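Speaker notes: "Keeping a small shop's back room in order"
Pakzad traders' evening, Wednesday, May 10, 2023
Slides 1 to 6, then tea

SLIDE 1. Hello and thank you

Thank them for coming out after a full day on their feet (and thank Zohreh Kermani for the loan of the hall, don't forget like last time!). Say who I am: 14 years behind the counter at Kalletach, first as the Saturday help and then, rather to my own surprise, with the keys. Tonight is all about stock, the dull end of shopkeeping, and I do love it.

SLIDE 2. Things that come in wrapped

Ask for hands up: who leaves deliveries in their wrapping until they're wanted? It keeps the dust off, I grant you, but then you can't find a thing, and you order it again. Our worst was 60 boxes of gift ribbon when we already had plenty. My rule now is a big label on the outside with the date it arrived.
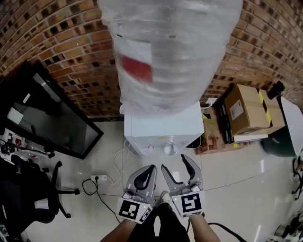
Zohreh wrote back when I sent her the draft that dates are all very well, but she'd put the supplier's name first, and bigger, as that's what you want when you're on the phone about a return. She may well be right. Read this out and see what the room thinks.

SLIDE 3. The yearly count

We do ours in February, when it's quiet and everyone's glad of a warm room and a packet of biscuits. Last time we came to 2123 items on the shelves against 503 in the book for the back room, and the back room figure was plain wrong. Tell the Junden story here if they're laughing, skip it if they're not. Either way, say to count in pairs, one calling and one writing, and to stop for a drink every hour or so.
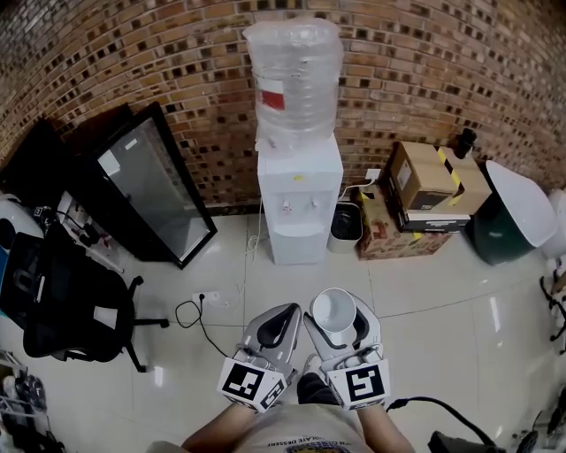 SLIDE 4. Display pieces

Stands, heads, hooks, baskets: they all want a home between seasons, and they're never on anybody's list. Plurkirar, the little accounts course I went on, had us write them down as well, and I've been grateful ever since. Cover them, and keep the spare parts in the same place. 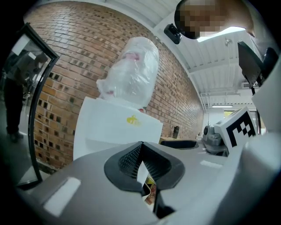
Slide 4: mannequin head in clear plastic

SLIDE 5. Questions

Leave plenty of time, and repeat each one for the back row.

SLIDE 6. Tea. Handouts are by the door, and please take two if you've a partner in the business.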